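Equipment Planning for Small Automation Projects
Course handout, Unit 4: From task list to purchase order
31 August 2020

Read this before the session and bring your own task list. The worked case is the Cokbridge linen project, which we started in Unit 3 and which you will budget in the exercise at the end.

1. Start with the task, then the machine

Most overspending in small projects happens before anyone has written down what the machine must pick up. An arm gets chosen for its reach or its looks, and the gripper is added later from whatever is left in the budget. Work in the other order. Write down the objects, the surfaces they lie on, how much space there is, and how often the job is done. Then look at grippers. The arm comes third.

For Cokbridge the objects are flat textiles: sheets, pillowcases, towels, cloths. They are light, so payload is not a problem. They are also soft, thin and different every time, and that is where the money goes. A gripper that handles boxes well may slide straight over a sheet lying flat on a table.

2. Three budget lines that get left out

Consumables. Fingertip pads wear. Ask for the price of a set and how many sets the supplier expects you to use in a year. Put a full year in the first budget.

Data collection. If the system will learn from demonstrations, somebody has to make them. A hand-held gripper lets a person do the task directly, with no arm in the room. You pay for the tool, the operator's hours, travel and storage. In our case the plan calls for 600 demonstrations over 21 working days. Plan for some of them to be thrown out.

Spares. One broken tool can stop a whole collection period. Two tools in use means three bought.

3. Comparing quotes

Cokbridge asked two suppliers, Voyle and Felero, for a hand-held gripper with matching fingers for the arm. The Voyle quote was $2,096 per unit with pads included for the first year. The Felero quote was lower per unit but listed pads, charger and carrying case as separate items, and shipping came to roughly $200 more. Before you compare, rewrite every quote in the same form:

Unit price
Everything needed to use it on day one
One year of consumables
Shipping and tax
Repair terms and turnaround
Delivery date in writing

Do not compare totals until every line is filled. A blank line means "unknown," and it should be marked that way. It does not mean zero.

4. Matching the tool to the work

Ask for a trial before you order. Use your own materials and do the trial in a place like the one where the work will be done. Homes and small guest rooms have less open floor than a lab, and furniture stands close to the table. A tool that is comfortable at a bench may be awkward beside a bed or a wardrobe.

For cloth, check that the fingertips can close on a single layer and keep hold of it as it is lifted. Check also that the person holding the tool can see the tips while working. 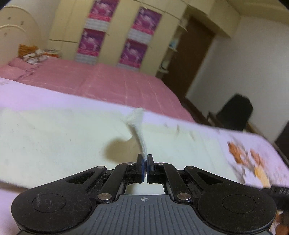

Write the results down the same day, with the fabric used and the number of tries. Ask two people to do the trial, one of whom has not used the tool before. If the new person needs a long time to get a clean pinch, add training hours to the budget.

5. When to buy the arm

Hasosex, the integrator for the Cokbridge project, recommended holding the arm order until the first batch of demonstrations had been checked. We agree with this for most small projects. The purchase was moved to December. The risk is lead time, so get the delivery estimate early and reserve the money even if the order waits.

Exercise

Using the figures in sections 2 and 3, prepare a one-page budget for two tools in use and one spare. Take the Voyle unit price. State your own assumption for operator pay and show it on a separate line. Mark unknown items clearly. Add a short paragraph saying which line you trust least and what you would ask the supplier about it.

Hand in on paper at the start of the next session.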